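Toys, Blue Fingers and a Green Box: Our Visit to the Plistent Open Day

Posted 2023-09-11 in Club News

Fifteen of us signed up for the Plistent open day in Clanwood, and I came home so wound up about it that I wrote most of this on the bus. If you missed it, I'm sorry, because it was a great afternoon! Plistent is the small outfit that teaches robot arms to tidy up after people, and they had four stations going in an ordinary apartment, one to a room, with people drifting between them and the kettle on the whole time.

Si-eun Choo met us at the door and gave a short talk in the hallway (there wasn't anywhere else we'd all fit). The idea is simple enough to say. A person holds a gripper in their hand, the same kind of gripper the robot arm will have later, and does a chore with it over and over. A camera on the tool records every try. Then the recordings go to the people who train the arm, and the arm learns to copy the moves. You don't need to know how to program anything. You squeeze, you lift, you put down, you start over.

I had expected a lab with a yellow line on the floor, and I would have been happy with that. Getting to stand next to somebody's bookshelf and watch was so much better.
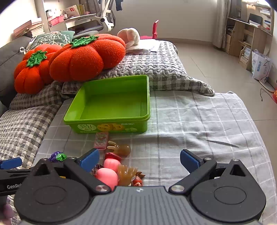

Station two was the one I kept going back to. The chore was putting toys away, and Felicja Sobczak ran it with more patience than I'd have after a full day of visitors. She let us pick which toy to go for first, and we all had opinions. My vote was for the see-through amber hands, which look like jelly, and I wanted to know what a pair of blue rubber fingertips would make of them. Florian Barbier wanted the purple grapes, on the grounds that a bunch of grapes has no good side to grab. The green box was standing open behind the toys the whole time we argued. Felicja said both were fair choices and that the trainers like a mix, something round, something flat, something with a silly shape.

What surprised me is how much of the skill is in coming down at the right angle. You want the fingers on either side of the thing before you close them, and from above you keep misjudging how far down the blanket is. I got three turns. On my first I went in much too fast and shoved a toy away from me, and Felicja told me to breathe out and do it again at half the speed. It helped! Young-sook Nam, who has done needlework all her life, was good at it right away and had to be asked to give up her place.

She also put the best question of the day to Felicja, which was whether the bad tries get thrown out. They don't, or not all of them. A fumble followed by a good recovery is worth keeping, since the arm is going to fumble too and ought to know what to do next. The really hopeless ones are marked and set aside. Before the open day the toy chore had 731 recordings, and the team wants 200 more before they change the layout. Some of ours will go into the pile, so a few seconds of my heavy breathing may yet be of use to science.

Soft bedding is part of the challenge, by the way. On a hard table a toy stays put and you know where the bottom is. On a bed everything sinks a little, and the pattern on the cloth gives the software more to sort out. Si-eun told us the team had started on a plain table and moved to bedding once that was going well.

Toward the end the station was reset with the toys more in a line, and a starfish and a little yellow bowl had their turn. The bowl was on its side, so you could try for the rim or the handle. Florian and I disagreed about that all the way to the bus stop.
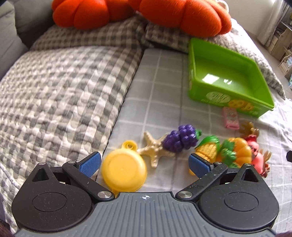 Next visit and how to sign up

Plistent will have us back in October, this time at their workshop in Grornville, where the arms themselves are kept. Yuto Sugawara is taking names. Places are limited to 15 again, and members who couldn't come this time get first pick. Please tell him if you need a seat in a car, as the bus to Grornville takes forever.

Wear sleeves you can push up, and bring your reading glasses if you use them. Children over ten are welcome with an adult.

Thanks to Si-eun and Felicja for having us, and to whoever made the lemon cake. Young-sook would like the recipe, and so would I.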